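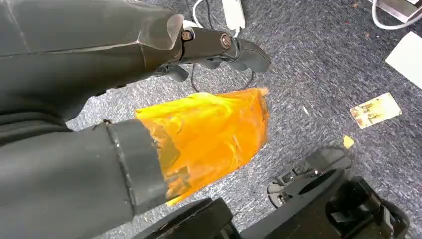 Can a machine do the clearing up yet?

Every few months a reader writes in to ask whether it's worth holding off on a good broom because the robots are coming. Buy the broom. I've been following home and workshop machines for this page since they were mostly talk, and for most of the dull jobs the answer is still no, or yes with somebody crouching next to it.

What follows is sorted by chore, with the way I'd do it by hand while you wait.

Picking up off the floor

People think of this as the easy one. It's hard. A cable on speckled carpet is thin and dark and goes where it likes, and a bit of card lying flat gives fingers nothing to get under. Jointed metal fingers with rounded tips are fine for a mug. Ask them for a playing card and you'll be there until supper.

By hand: cables first, always. Unplug at the wall, coil in loops the width of your palm, and fasten with a strip of old bicycle inner tube. Then cards and paper, then scraps. For a flat card on carpet, press one edge down and the other side lifts enough for a fingernail. Bits of sticky tape come up with more sticky tape, wrapped round two fingers with the gum outwards.

Tape, and things mended with it

Wrapped tape looks neat for a week. Then it wrinkles, the edges creep and it picks up fluff. If you must bind something round, pull the tape taut, overlap by half its width and finish on the underside. Ada Martinelli at the Bandara repair table uses self-fusing rubber tape for anything that gets knocked, and I've come round to it. I have yet to see a machine find the end of a roll of tape. I can't always find it myself.

Bags

Thin plastic bags are my test for any claim about household robots. A bag has no fixed shape. Gripping one is nothing much, as any bunched handful will do. Opening it, keeping it open and getting something inside is the job, and when a firm's film stops at the gripping part I assume the rest went badly. Praro's leaflet promises "full bag handling by June". It doesn't say which June.

By hand: rub the top edge between damp fingers to part it, fold the rim outwards over a box or a tub, and fill. Store spares folded in thirds in a drawer.
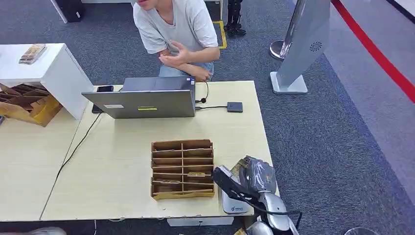 Bag in the gripper, slotted cardboard organiser mid-table.

Sorting small things into slots

This one I'd half believe in. Slots stay where they are, and a machine that has been shown the same grid 2000 times ought to manage. Move the grid a hand's width, or lean it against a cupboard, and I'd want to watch before I paid.

Cardboard dividers are cheap and very good for seed packets, sandpaper, fuses and small spanners. Some pointers:

- Cut the partitions from one sheet so the heights match.
- Keep a lip on the front of the bottom row or things slide out.
- Heaviest items go at the bottom.
- Leave two slots empty for whatever turns up.
- Label the slot, never the packet.

Wiping down a bench

Possible, slowly, if the bench is bare. Mudassar Kiani timed one at the Wustdale open day: nine minutes for a worktop he does in under one, and he had to move the laptop and phone off it first. Moving the things is the chore. A damp cloth, folded to give eight clean faces, will do a whole kitchen.

What I'd spend money on now

A long-handled dustpan, a decent headlamp, a box of cable ties. The Skundamine floor sweeper is all right on hard floors if you pick up the cables beforehand.

Page revised 2026-10-06 | Write in with your own tips via the contact page | © Bench & Basin Household Notes | Back to top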